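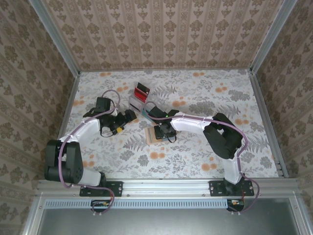
Bent Kragh wrote after the last session to ask whether a big repeat on the walls can ever live with a second print on the table, and I was so glad he did, as it takes us nicely into session 9!

My own feeling is yes, quite happily, if the two share a ground that is soft and pale. Look at the brown medallions, then at the grey ferns with their little orange flowers, and do bring a scrap or 2 of your own next time.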